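Bed making + towel people wanted, guest rooms at Dallby House

Posted 1 January 2026

Quick one as I have check-ins to get ready for. We need people to do bedrooms. Beds, towels, a bit of tidying. Part time, mornings mostly, some weekends. Starts as soon as you can start.

Who we are: Dallby House, a small guest house on Quintero Street, run by me (Ayodele Akinola) and my sister. Also looking after the two Mevcombe cottages up the hill, same linens, same way of doing things. We were managing fine with family help until August, then my cousin went back to school and it's been a scramble ever since.

What the job is:

Strip the bed, bag the sheets, make it up again. Fitted sheet pulled tight at the corners, top sheet, blanket, pillows. We use checked and plain sheets, no white hotel stuff, so wrinkles show up in the pattern if you rush. Take the extra minute.

Towels. This is the part people get wrong so please read. Each guest gets a long one and a smaller one. They come out of the dryer in a pile, they go on the bed to be sorted, they get folded ON the bed and then placed at the foot. Long ones fold in thirds the long way first, then in half, then half again. Edges inside. If a towel has a pulled loop or a bleach mark, it goes in the rag bag. Don't hide it at the bottom of the stack, I will find it.
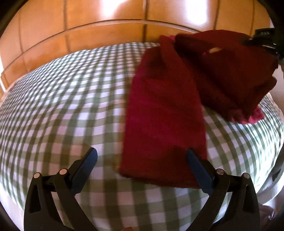 Red and dark colors never get washed with the light sheets. We lost a whole load of pillowcases that way last year, all came out pink, and replacing them was not cheap. There's a chart taped inside the laundry room door. Follow the chart even if you've done laundry your whole life.

Then the rest of the room. Dust the headboard and the nightstand, soft cloth, no spray straight on the wood. Empty the trash. Check under the bed (phone chargers, socks, once a full set of car keys). Windows open while you work if the weather lets you. Vacuum last.

Pay and hours:

$28 an hour. Paid every two weeks. Cottage days you get gas money on top. Shifts are four hours, could be up to five shifts a week in the busy months and less in winter, I'm not going to pretend otherwise. Training is paid, same rate. After your first 40 shifts there's an $800 bonus, it's in the written agreement, ask to see it.

What we need from you:

- Ok on your feet and ok bending over beds all morning
- Can lift a full laundry bag up one flight of stairs
- On time. Guests check in at 3 wether we're done or not
- Careful with other people's things
- A car if you want the cottage shifts, not needed for the house

Experience is nice, not required. My best person ever came from a garden center and had never folded a fitted sheet. If you've worked in a hotel you may have to unlearn a few things, we don't do tight tucks on the sides, guests kick them out anyhow.

We supply gloves, aprons, cleaning stuff. Unscented detergent, in case you have allergies. Wear shoes you can slip off at the door. Coffee in the kitchen, help yourself, and lunch if I've cooked.

Not a live-in job. No agencies please.

How to apply:

Write me a few lines. Who you are, which mornings you can do, when you could start. Resume if you have one, fine if you don't. One reference, can be a neighbor or old boss, just somebody who'll pick up the phone. Or drop a note thru the door at 68 Quintero Street, mailbox on the left side of the porch.

I'll call people in the order they write in. You'd come by for an hour, we make up a room together and fold a load of towels, I pay you for the hour either way. Then we both decide. Two spots open, maybe a third for summer.

Also if you're only free in the summer say so, still worth writing. Students welcome, retired folks welcome.

Thanks, Ayodele

12 shares | 5 comments

Contact | © Dallby House | Back to top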